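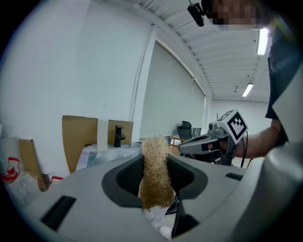
Weekend kitchen helper wanted, Lobo House, Nundanham

We are a small guesthouse on the Stasel road, and after a very full February (fuller than we ever dared hope!) we could really use another pair of hands in the kitchen. The work is mostly washing up after breakfast and lunch, with a little vegetable peeling and table setting when things are calm, and you'd be joining a friendly crew who like to sing while they work.
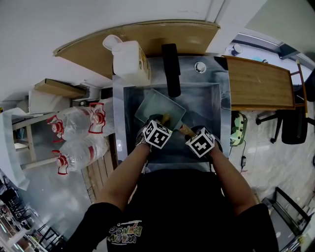
No experience is needed, and we'll gladly show you how we do things. Shifts add up to 30 hours a month, lunch is on us, and the Ekby bus stops right by our gate. Students and retirees are both very welcome, and so is anyone in between.

Drop a note by the front desk or call extension 106 before 7 March 2023. Please tell us which mornings suit you.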